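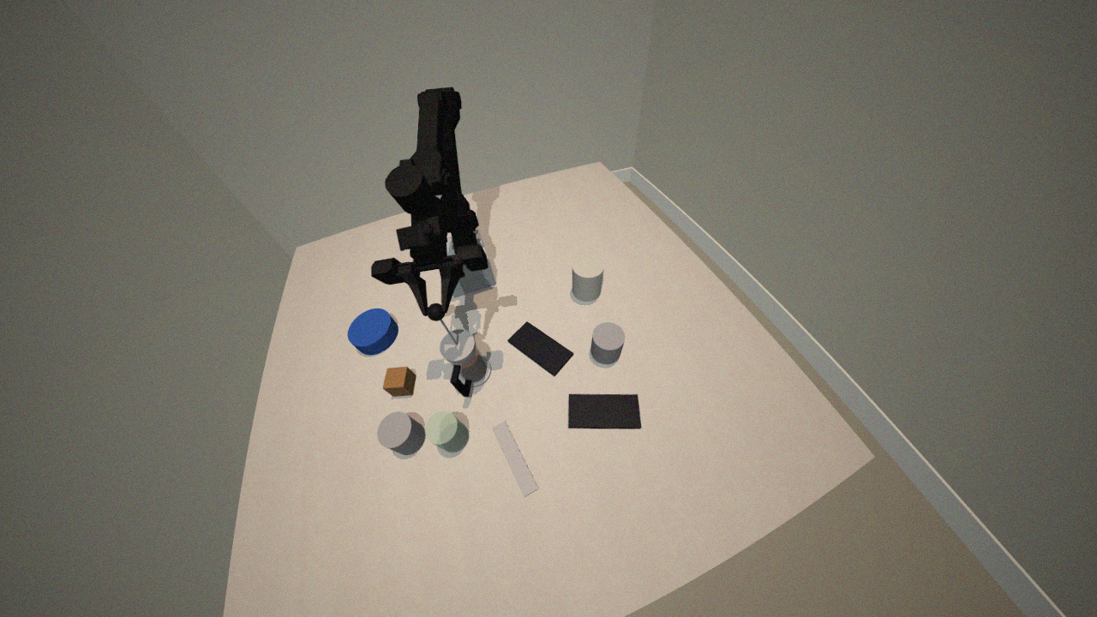

Figura 3. Escena simulada de Larnum con el brazo sobre la mesa y un conjunto de cilindros, bloques y piezas planas.

3.2. Recogida de demostraciones en simulación

Las demostraciones se generaron en Larnum, el entorno de simulación que ya habíamos empleado en la fase de calibración. Cada episodio parte de una disposición distinta de objetos sobre la mesa. La Figura 3 corresponde a una disposición densa, con cilindros de varios colores, un cubo pequeño de tono marrón anaranjado, un disco azul y dos placas negras delgadas. El tablero, de color beige claro, se dejó con una textura poco contrastada para que el codificador visual no pudiera apoyarse en marcas de la superficie.

Los objetos son primitivas geométricas simples. Descartamos las mallas detalladas después de las primeras pruebas, en las que el cálculo de contactos consumía la mayor parte del tiempo de cada paso. Las formas simples permiten además variar el color y la escala sin rehacer el modelo de colisión. Varios cilindros se definieron a propósito con tonos cercanos al gris o al verde pálido. En la figura, la cara superior del cilindro más alejado del lado derecho casi se confunde con la mesa, y lo mismo ocurre con la tira larga y clara situada en la parte baja. Estos casos de bajo contraste resultaron los más difíciles para la segmentación y se mantuvieron en el conjunto de entrenamiento sin ponderación adicional.

El operador controla la pinza de dos dedos en coordenadas cartesianas mediante un mando de seis ejes. La orden se convierte en posiciones articulares con un resolvedor de cinemática inversa amortiguado, y los límites de velocidad se aplican después de la conversión. En las primeras sesiones los aplicamos antes, lo que producía saltos cerca de las configuraciones singulares; esos episodios se eliminaron por completo. Retno Entili realizó las sesiones de prueba y fijó los criterios de aceptación que se describen a continuación.

Un episodio se acepta si el objeto indicado en la instrucción termina dentro de la región de destino, si ningún otro objeto cae de la mesa y si la pinza queda abierta en el último paso. La comprobación es automática. Los episodios dudosos, en particular aquellos en los que el objeto queda apoyado sobre el borde de la región, pasan a revisión manual. Se conservaron 1.062 episodios válidos, repartidos entre 4 familias de tareas: agarrar, empujar, apilar y reorientar. Otros 57 fueron rechazados en la revisión manual y no se usan en ninguno de los experimentos de la sección 4.

Cada registro contiene la imagen de la cámara fija, las posiciones y velocidades articulares, la apertura de la pinza, la pose de todos los objetos y la instrucción en texto. La pose de los objetos solo se utiliza para calcular la métrica de éxito; la política no tiene acceso a ella. La longitud máxima de un episodio es de 300 pasos. Cuando el operador alcanza ese límite sin completar la tarea, el registro se guarda aparte con la etiqueta de fallo.

Las sombras se calculan con una única fuente de luz cuya posición cambia de un episodio a otro. La proyectada por el brazo puede cubrir una parte considerable de la mesa, como se aprecia a la derecha del brazo en la Figura 3, y altera el color aparente de la superficie. En una versión anterior del conjunto, denominada Petchrat, las sombras estaban desactivadas. Las políticas entrenadas con Petchrat tendían a cerrar la pinza antes de tiempo cuando se evaluaban con iluminación completa, por lo que aquí no mezclamos ambas versiones.

La partición entre entrenamiento y validación se hace por disposición inicial y no por episodio. Dos demostraciones que comparten la misma colocación de objetos quedan siempre en el mismo lado de la partición, aunque la instrucción sea diferente. Los colores se muestrean de forma independiente en ambos lados. La configuración completa del muestreo, con los intervalos de escala y de posición de la luz, figura en el apéndice B.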